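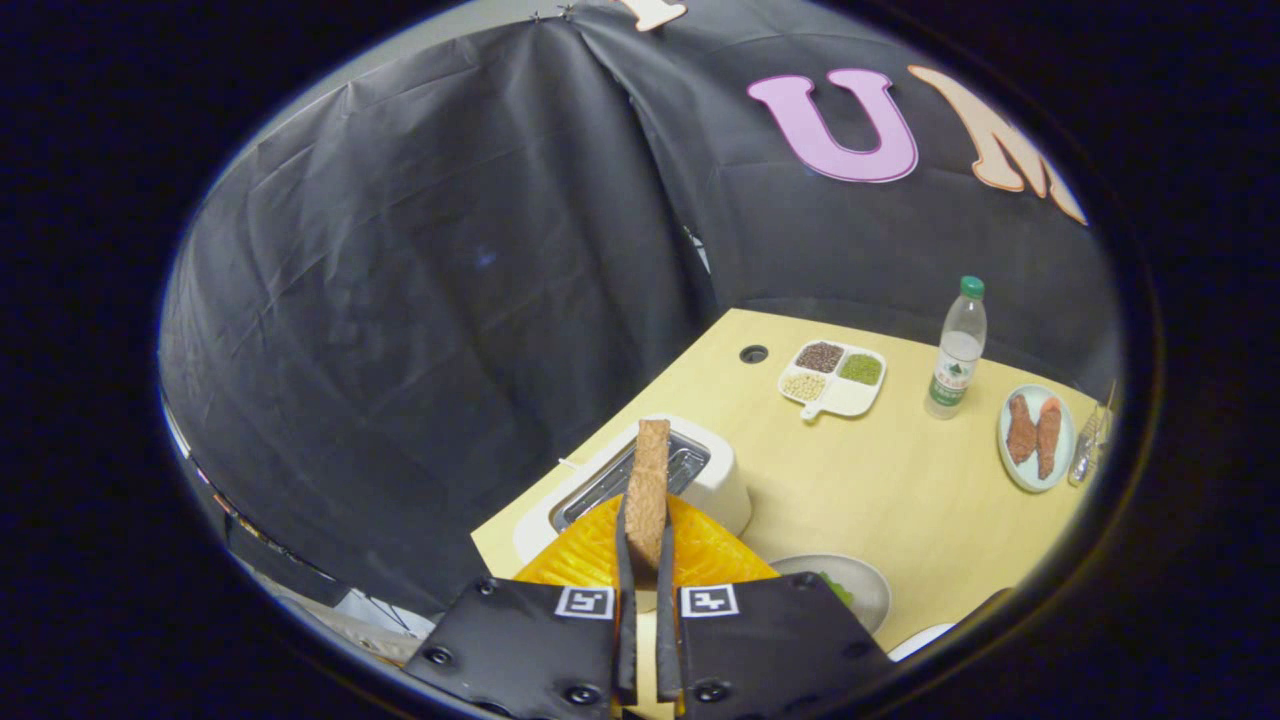

Según Milagros Huamán, la decisión de retrasar el acceso anticipado hasta mayo "era la única compatible con los compromisos adquiridos con los jugadores", y el estudio no contempla un nuevo aplazamiento. Sus declaraciones acompañan al comunicado que Nanudent difundió el 26 de enero de 2020, en el que se detalla el contenido de la primera versión pública de Vukura, videojuego de supervivencia y gestión ambientado en una cadena de islas volcánicas.

El título, que se distribuirá únicamente en formato digital para ordenador, propone al jugador dirigir una colonia de náufragos a lo largo de varias estaciones. La partida comienza con un refugio precario en la costa y una reserva limitada de agua dulce. A partir de ese momento, la exploración del interior permite obtener minerales, semillas y planos con los que ampliar el asentamiento, si bien la actividad volcánica obliga a trasladar periódicamente parte de las construcciones.

La versión inicial incluirá 10 islas, cada una con su propio régimen de vientos y mareas, y un catálogo de 170 objetos fabricables. La empresa ha confirmado asimismo un modo cooperativo en línea, cuya incorporación estaba prevista en un principio para una fase posterior del desarrollo. El modo para un solo jugador podrá disfrutarse sin conexión permanente.

La prueba cerrada, celebrada durante las últimas semanas con 609 participantes, sirvió para revisar el sistema de navegación entre islas. De acuerdo con la nota del estudio, se recibieron casi 400 informes de errores, en su mayoría relativos al guardado de partidas y al comportamiento de las embarcaciones con mar gruesa. Los fallos considerados graves se encuentran ya corregidos - salvo uno, vinculado a la sincronización de las mareas en partidas cooperativas - y el equipo técnico prevé resolverlo antes del lanzamiento.
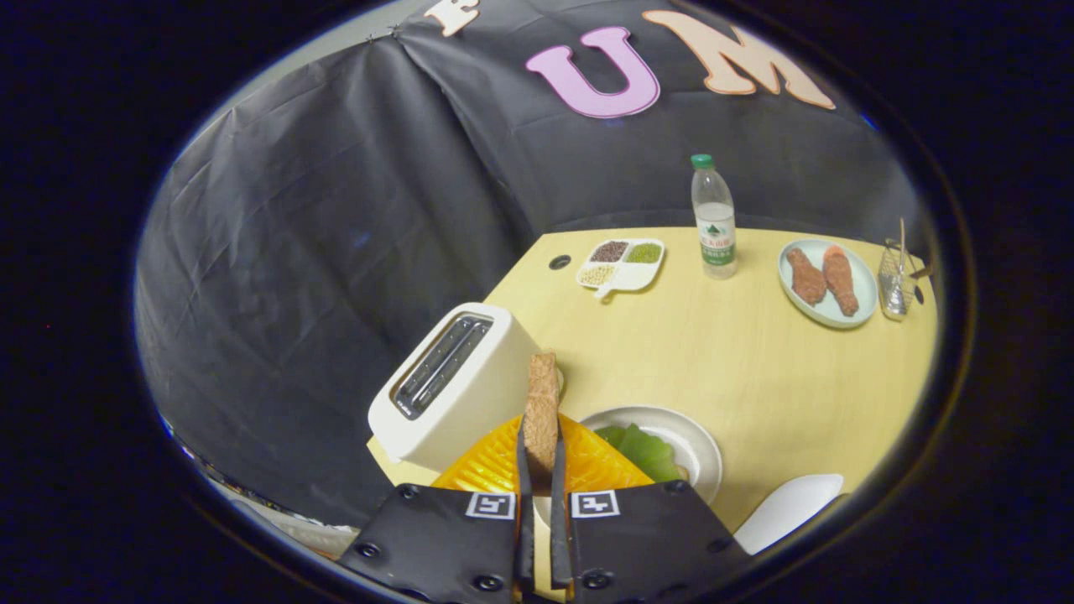
En el apartado de distribución, Nanudent mantiene el acuerdo suscrito con la editora Flenberg, que se ocupará de la publicación en Europa y América Latina. Los textos y menús estarán disponibles en español, inglés, francés y portugués desde el primer día. El doblaje queda pendiente de una decisión ulterior.

La banda sonora corre a cargo de Bríd Ó Néill, quien ha compuesto un tema distinto para cada isla. La grabación se realizó en los estudios Gallagher y se ofrecerá también por separado, en una edición digital cuyo precio no ha sido comunicado.

Quienes participaron en la prueba cerrada conservarán el acceso a su cuenta, aunque las partidas guardadas no serán compatibles con la nueva versión. El estudio recomienda desinstalar la versión de prueba antes de descargar la definitiva.

Los requisitos técnicos mínimos y el precio del acceso anticipado se publicarán próximamente en la página oficial del juego. Las solicitudes de claves para prensa deberán dirigirse al departamento de comunicación de Flenberg.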